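**Ghorbani** is a Canadian online variety troupe and video series, best known for very short comic sketches in which a single performer plays every part. It began as a solo account on a short-video platform and grew, over 11 seasons, into a small touring company with a loyal (and rather chatty) following in Canada, Australia and New Zealand. The name belongs to the troupe as a whole, and its performers have always appeared without personal credits, a habit that has made them a little hard to write about but has done nothing to dampen the affection of their fans.

## Origins

The earliest Ghorbani clips were made in a rented flat above a shoe repair shop in Tirkurthorpe, where the founding performer worked afternoons at the counter and filmed after closing. These first pieces ran to six or seven seconds each, long enough for a knock at a door, a greeting and one badly judged remark. Most of them concerned neighbours. A favourite, usually known as "The Borrowed Ladder", had the same performer as lender, borrower and disapproving grandmother, told apart only by a cardigan and the angle of the chin, and it travelled a good deal farther than anyone in the flat had expected.

When the original platform wound down, the account moved to longer formats and took on a second performer, a former figure skater who had been leaving encouraging comments for months. The two did not meet in person until they had already made 17 sketches together by trading clips back and forth, and fans of a certain vintage will still tell you (at length, and over a second cup of tea) that the seams in those early collaborations are the best part of them.

## Style and recurring settings

A Ghorbani sketch nearly always takes place in one room, and the room is nearly always one where people would sooner be left alone: a waiting area, a change room, the back corner of a bank. There is no music, and very little cutting once a conversation is under way. The humour leans on good manners stretched past the point of comfort, with characters apologizing to one another until the original grievance has been quite forgotten.

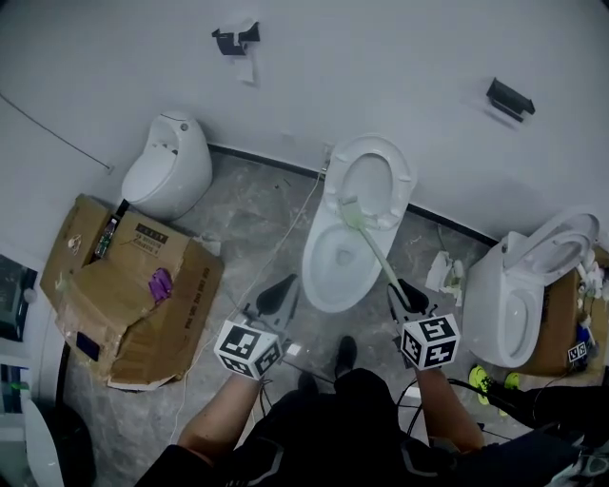
The plumbing sketches, which fans group together as the "Showroom" cycle, are the warmest and most popular of the recurring sets. They follow a courteous salesperson and a customer who cannot bring themselves to name the product they have come in to buy, and who will talk about the weather, the parking and a cousin's wedding before they will say the word "toilet". Much of the pleasure lies in how plainly the goods themselves are presented while all this delicacy is going on, since a white toilet with its lid up leaves precious little to the imagination, and an egg-shaped smart model of the sort the customer secretly longs for is harder still to discuss in a roundabout way. The longest entry in the cycle runs for 29 minutes and ends with the customer going home with a towel rail.

Other recurring characters include a driving instructor who is afraid of left turns, a pair of rival choir parents, and the Deputy Mayor of Zotton, a pompous but soft-hearted official whose town is never shown and whose bylaws grow steadily more peculiar. The Deputy Mayor has had something of a life beyond the sketches, turning up on tea towels and, one April, as the subject of a mock election in which the character somehow came second.

## The Bronus seasons

Partway through its run the troupe signed with Bronus, a small streaming service that specialized in regional comedy. The arrangement brought a proper wardrobe budget, a writers' room and a heated rehearsal space, and the seasons made under it are noticeably more polished than the ones on either side. Opinion among long-time viewers is divided. Some treasure the ambitious serial story about the choir parents, which rewards patience and a good memory for cardigans, while others found the sets a touch too handsome and missed the flat above the shoe repair shop, radiator noises and all.

The partnership lasted 2 seasons. Both sides described the parting as friendly, and Ghorbani returned to publishing its own work with the wardrobe, which it had been allowed to keep.

## Live performance

The stage show grew out of a single benefit night at the Tirkurthorpe curling club, where the performers worked through their best-known characters with a coat rack on each side of the stage for quick changes. Audiences enjoyed the changes as much as the jokes, and the coat racks have stayed in the act ever since. Touring shows are kept to small halls by preference, and each one includes an unscripted portion in which the Deputy Mayor takes complaints from the floor. Recordings of this portion are traded eagerly online, with the Australian dates especially prized for the quality of the grievances.

## Anniversary

Followers mark 18th February, the date the first clip was posted, by wearing a cardigan and recording a six-second apology to a neighbour. The troupe reposts a selection each year, generally choosing the ones in which the neighbour wanders in halfway through.

## See also

- Character comedy
- One-person show
- Short-form video
- Sketch comedy in Canada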